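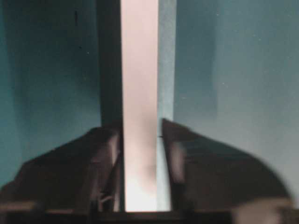

Upright panel

An upright panel is a flat, stiff piece of board or sheet material set on end, so that its longest dimension is vertical. The term is used in furniture making, shop fitting and interior finishing for parts that divide, enclose or support. Cabinet sides, shelf dividers, end boards and filler strips are all upright panels in this sense. A panel laid flat in normal use is called a shelf, top or base, even when it is cut from the same stock.

Terminology

The two largest surfaces are the faces. The four narrow surfaces are the edges, and the two vertical ones are usually named by position: the front edge is turned toward the user and the back edge toward the wall. Some workshops call the vertical edges "long edges" and the horizontal ones "ends". Where a panel is closer to a bar than to a sheet in proportion, the distinction between face and edge is made by finish, and the finished side is taken as the face.

A filler is an upright panel used to close a gap between a fitted unit and a wall. The word "slab" is sometimes used for any plain panel without a frame or molding, regardless of thickness.

Materials and finish

Common materials include solid wood, plywood, particleboard, fiberboard and rigid plastic. Light colors are often chosen for fillers and end boards in small rooms. A matte finish scatters light and hides shallow dents, but it holds smudges more readily than a glossy one and can be marked by repeated rubbing. Strong light close to the surface makes a pale finish look uneven, and color should be compared under the lighting in which the panel will be seen.

Edges may be left bare, painted or covered with banding. Banding in a second color is sometimes used to tell the front edge from the back during assembly.

Dimensions

There is no general standard for size. The Vuvus wall unit, made by the Drimdale workshop, uses a filler 1610 mm high and 155 mm wide. Its fitting sheet, prepared by Vlasta Říha and last revised Sep 10, 2021, calls for a clearance of 5 mm at the top. Fillers for uneven walls are supplied oversize and trimmed on site.

Handling

A narrow panel standing on its end has a small base and tips easily across its thickness. It is normally held from both sides at the same height, with pressure applied squarely to opposite surfaces. Pressure on one corner can crush the core or lift the banding. Padded contact surfaces reduce marking on soft finishes. Long panels are carried on edge, which limits bending.

In storage, panels are stood in slotted racks or laid flat on evenly spaced supports. Leaning them against a wall for long periods can cause a permanent bow, especially in fiberboard.

Fixing

Methods include screws through an adjoining cabinet side, dowels, cam fittings and adhesive. Sudheer Iyengar's workshop manual for Kernow recommends a dry fit before any adhesive is applied, with the panel checked for plumb on one face and one edge. Joints against a wall are commonly closed with flexible sealant, as a rigid filler tends to crack when the two parts move at different rates.

See also

Cabinet side
Edge banding
Filler strip
Scribe molding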